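Open Day Report: Household Manipulation in Simulation

The May 2023 open day at Horunley had two parts, a morning tour of the hardware bays and an afternoon session on simulated household tasks. The tour was much the same as last November's and is covered in that issue. What follows deals with the afternoon.

Wiebke Kleinschmidt ran the session. Her group trains a two-armed robot to open and close furniture, using a rendering and physics package the group calls Poltia. Policies are trained and tested there before any time is booked on a physical machine. She spent the first part on the choice of task. Drawers look simple, but the gripper has to find a narrow target, close on it at a usable angle, and then move along one axis while the drawer constrains the motion in every other direction. An error in the estimated pull direction shows up as side load at the wrist. In a real kitchen the same error shows up as a loose handle.

The rooms are generated by a second tool, Mabuza, which takes a floor plan and fills it with furniture, wall finishes and ornaments drawn from a library. The current library holds 200 furniture models with working drawers or doors. Each model carries its own values for friction, travel and mass, and these are varied within limits every time a room is built. Wall and cabinet finishes are varied as well. The purpose is to stop the vision network from learning that drawers come in one color.

Ornaments are placed on top of cabinets and are not part of the task. They stay in for two reasons. They give the network something irrelevant to ignore, and they register a fault if the robot bumps the furniture hard enough to shift them. A run in which the drawer opens and a vase falls over is scored as a failure.

The demonstration used a single drawer task, shown on the wall screen from the robot's own viewpoint. Visitors could ask for the run to be paused, and did so often enough that the session ran past its slot.
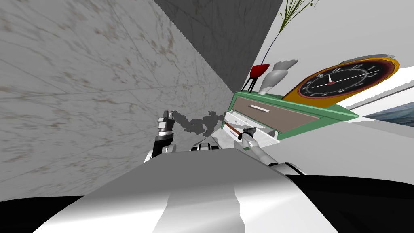
Kleinschmidt's main technical point concerned contact. The physics engine resolves contact between the fingers and the drawer at a fixed time step of 2 milliseconds. With a longer step the fingers sink slightly into the surface and are then pushed out with too much force, and the policy learns to exploit the kick. An early version opened drawers very quickly by this method. It was of no use on hardware. Shortening the step removed the effect and made training slower, a trade the group accepted.

The second point concerned the viewpoint. The camera is fixed relative to the upper body, so when the robot leans, the room appears to tilt. The group considered correcting the picture before passing it to the network and decided against it. The correction depends on a body angle estimate that is good in simulation and less good on the real machine, and a network trained on clean, level pictures did badly when the estimate drifted. The network now receives the tilted view together with the joint readings and is left to relate the two. Shadows from the arms are also rendered, at some cost, for similar reasons. An arm shadow moving across a wall was enough to upset an earlier network that had been trained under flat lighting.

Each candidate policy is run through 2000 generated rooms before it is considered for transfer. Those that pass are tried on hardware in a set of 50 trials, using cabinets bought secondhand and deliberately not matched to anything in the library. No transfer figures were presented. Kleinschmidt said the hardware series was still open and that she would prefer to report it once, complete.

Questions followed. A visitor from Prorkness asked whether the group had tried force sensing at the fingertips. It had, on one arm, and the sensors worked well until the cable routing began to fail at the wrist. A new routing is being tested. Another visitor asked why the robot needs two arms for a drawer. It does not, for opening one. The second arm is kept in the model because later tasks involve holding a drawer open while something is taken out or put in, and the group wanted the body geometry to stay the same throughout. Carrying an idle arm also matters for collision checking - the unused arm has to be kept clear of walls while the other one works, and in narrow rooms this is often the harder part of the problem.

There was a short discussion of soft objects. Items placed in drawers are rigid for now. Cloth is possible in Poltia but slows the simulation to the point where large test sets are not practical. The group has no date for it.

Slides from the afternoon are available from the Horunley front desk on request. The room generator is not being released at present, though Kleinschmidt will consider requests for individual furniture models from groups doing comparable work. Requests should state the file format wanted and whether friction values are needed, as these are stored separately from the geometry.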